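Planificación del equipamiento para el segundo semestre

13 de junio de 2025

El presupuesto de recogida de datos quedó cerrado esta semana y procede dejar constancia de los criterios aplicados. La partida principal corresponde a 2 pinzas de mano adicionales, con sus marcadores y un juego de almohadillas de recambio. Se solicitaron ofertas a Grolen y a Wurer. La primera presentó un precio unitario inferior; la segunda incluía el suministro de repuestos y un plazo de entrega de 9 días, condición que resultó determinante.

Las almohadillas constituyen el consumible de mayor rotación y hasta la fecha se adquirían sin previsión alguna. En lo sucesivo se imputarán al proyecto Lemma como gasto ordinario, con una reposición programada cada 90 días. El mobiliario y los objetos domésticos seguirán cargándose a la partida de material auxiliar, de menor cuantía.

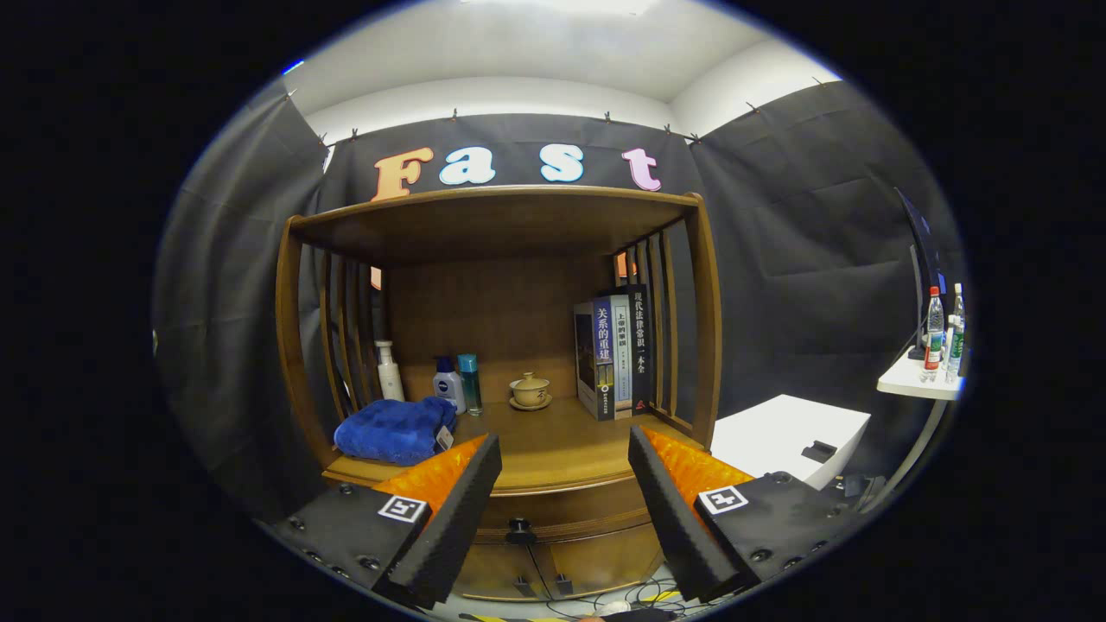

Pinza de mano ante el armario de madera, con libros y frascos en el estante.

Queda pendiente la decisión relativa a los puestos de trabajo. La propuesta de Fuvach contempla cortinas, soportes de monitor y canalización de cables en un único contrato. El importe supera lo previsto para junio, por lo que se ha pedido un desglose que permita contratar la canalización por separado y aplazar los soportes.

En cuanto al brazo fijo solicitado por el equipo de manipulación, su compra no se contempla en este ejercicio. El coste de instalación y el contrato de mantenimiento absorberían la reserva destinada a reparaciones. La solicitud se examinará de nuevo con el presupuesto del próximo año, una vez recibidas las ofertas actualizadas.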